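Linen day in the back bedroom

Photographs and notes by Kanyarat Sombatkul. Posted 12/15/23.

We do the bedding in the back bedroom in one go. Everything that lives on or near the bed gets handled: the sheet, the loose pieces of pale cloth that go on top, the blankets, and whatever clothes have ended up along the sides. I have written up the order we do it in, as a few people wanted it after the airing cupboard page in March.

The bed linen in this house is nearly all cream or beige. It was bought over a long time and no two pieces are quite the same shade. The quilt is the exception, with its pink and red peonies and a dark maroon border, and we keep that one against the wall while the rest is being done.

1. Lifting the cloth

A big plain piece is easier to sort out in the air than flat on the mattress. Take it by two corners, well apart, and let it hang. The weight of the cloth does a fair bit of the work and you can see which way the hems run. If it is twisted, let go of the lower corner and find it again.

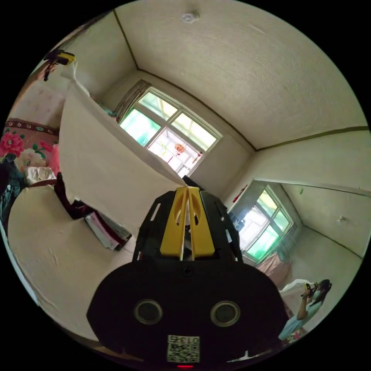 Citlali Camacho wrote in to say she does the whole thing the other way about: she lays the cloth flat first, finds the middle of each side and works outwards, and never lifts it at all. She has a low ceiling and a cat. She also asked what we wash ours in. It is the Jerent powder, the plain one, half a scoop, and no softener. Softener makes the cream pieces slippery and they will not stay folded.

I tried her method on a single bed and it was fine. On a wide bed I still end up climbing on to reach the middle, so I have gone back to lifting.

2. Pulling out to the corners

Once the cloth is over the bed it wants pulling across, one end held and the far corner taken out as far as it will go. It will look like a rope to begin with - that is normal. Work along the edge and open it up a little at a time. Clothes and blankets can stay where they are along the far side for this part, so long as there is clear bed in the middle. 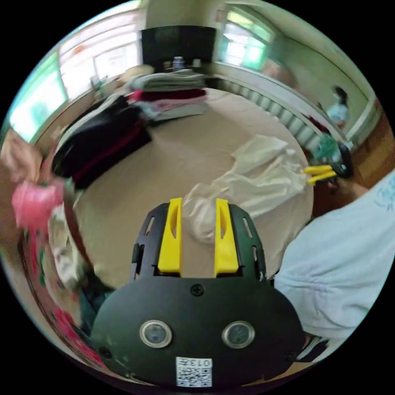 Photo: K. Sombatkul

A cloth that has been dried on the Pelletti airer tends to have a ridge across it where the bar was. Ours has 4 bars and I use the top two for bed linen. The ridge comes out if you pull the piece firmly from both ends before it goes down. I do not iron anything for this room. We had a Peixoto steamer for a while, but it took so long to heat up that the bed was made before it was ready.

3. Laying one piece over another

With two pieces of much the same colour it is easy to lose track of which edge belongs to which. Find a straight edge on the top piece and set that first, then bring the rest to meet it. Leave the small wrinkles until last. If you smooth them out now, you will only put them back when you move the next corner.

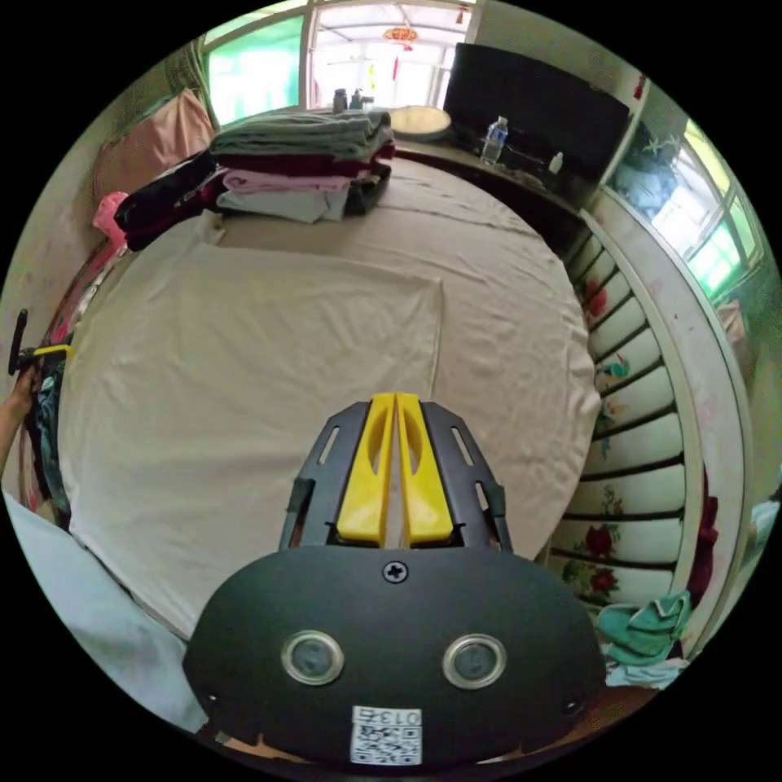 The curved part of the mattress edge always puckers a little and I have stopped fighting it. Tucking harder on one side drags the sheet off the other. A firm hand along the top is enough, and the puckers do not show once the quilt is back.

4. The pile at the head of the bed

Folded things go up at the head end, blanket on top where there is one, clothes under it in layers. Grey, maroon and pink are the usual colours. I make the folds face the same way, so that a piece can be drawn out without bringing the rest with it. Dark clothes stay in a heap of their own at the side until the pale things are done, as they shed.

Small pieces get left until the end. A pillowcase or a shirt takes no time if the bed is clear, and a good deal of time if it is not. 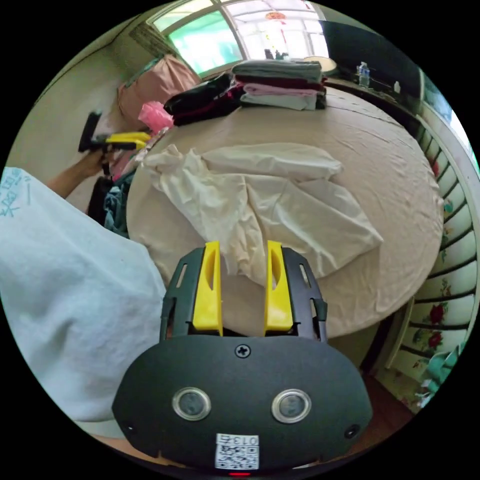 After that it is only a matter of putting away. The blankets go in the Uvska box, which holds 65 litres and slides under the bed in the front room. Two thick blankets fill it. Clothes go back to their owners, and any cream piece without a partner goes to the bottom of the cupboard for dust sheets.

Next page: towels, and the shelf above the boiler.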